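Tidying

Tidying is the everyday work of putting household objects back in order, usually by returning them to a shelf, drawer, box or other fixed place.
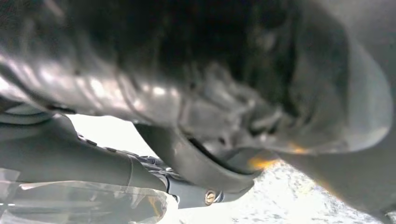
Scope

Tidying is usually told apart from cleaning, in which dirt or dust is removed, and from decluttering, in which objects leave the home for good. The three overlap in practice. A person wiping a kitchen counter has to move what is standing on it, and much of what is moved ends up being put away or thrown out. Some writers use "picking up" or "straightening up" for light tidying between longer sessions. In American speech "picking up" is the more common term for work done on the floor, especially where children's toys are involved.

Methods

Tidying by room means finishing one room before starting the next. Tidying by category means gathering all objects of one kind, such as books or shoes, from the whole home and sorting them together. The second method takes more floor space while it is going on and is hard to stop halfway.

A common form of daily tidying uses a carrying container. Objects found in the wrong room are collected in it and dropped off along a single route through the home. In some households the container stays at the foot of the stairs and is emptied once a day.

Sorting usually comes before storing. Objects used every day are kept between hip and eye height, heavier ones lower down, and seasonal ones at the top of closets or outside the main living area. Small loose objects, including batteries, keys, rubber bands and pens, are the group most often left without a fixed place, and many kitchens have a drawer given over to them.

Ostulcombe household survey

The Ostulcombe survey was a study of tidying habits led by Behrouz Abbasi. Questionnaires went to 1,879 households, and 454 of them also kept a written diary for 3 weeks. Diary keepers noted when they tidied, which room they were in and what made them stop. Most sessions recorded were short and took place in the evening. The kitchen was the room named most often, followed by the living room. Bedrooms were more likely to be tidied before a visit, even when the visitor was not expected to see them.

Abbasi's report also listed more than 500 local and family words for objects waiting to be put away. The diaries have been criticized for leaving out tidying done while cooking or getting dressed, which few people wrote down as a separate task.

Storage products

Bins, drawer dividers and stackable boxes are sold for use in tidying. Fledine makes shallow drawer trays in fixed widths, while the Wirkico line is built around lidded boxes that stack. Reused packaging, such as shoe boxes and glass jars, serves the same purpose in many homes.

See also

Decluttering
Home organization
Housekeeping
Junk drawer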